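Gripper Build, Part Four: Finger Pads and Linkage

Posted Tue 27 March

Work on the hand-held gripper continued this month at the shared workshop in Gillville. The previous entry ended with the linkage arms assembled and the pivots binding under load. That matter has been resolved. The plain holes were opened up and fitted with brass-colored bushings, and both arms now move through their full travel without sticking. Total spending on the project stands at 129 dollars, of which 34 went to bushings and screws.

Attention then turned to the finger pads. The first pads were left bare and proved too slippery for smooth plastic. Adanech Alemayehu, who shares the bench on weekends, recommended a dark fabric covering, and both blocks were wrapped accordingly. Grip improved at once. In the first trial, 80 of 90 lifts were completed without a drop. The remaining ten were all lost at the rim of a container, where the pads meet the plastic at an angle.

The covering is the weak point of the present design. It was cut slightly short at the corners, and the edges have begun to fray and lift. A flap has torn free on the left block. The next set will be cut with a longer overlap and folded under the block before the screws go in — a step that was skipped the first time in the interest of finishing before the workshop closed.

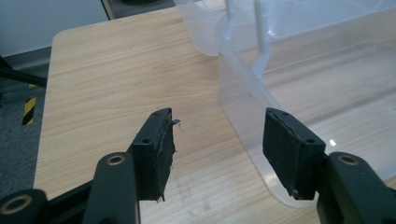
Two other changes are planned for April. The first is a stop to limit how far the fingers can open, as the arms can presently be pushed past the point where the pads face each other squarely. The second is a lighter handle. The current one was carried over from the Parry build and is heavier than it needs to be.

Drawings for the revised pad block will be posted once the dimensions have been checked. Readers who requested the Astano linkage files will find them on the downloads page.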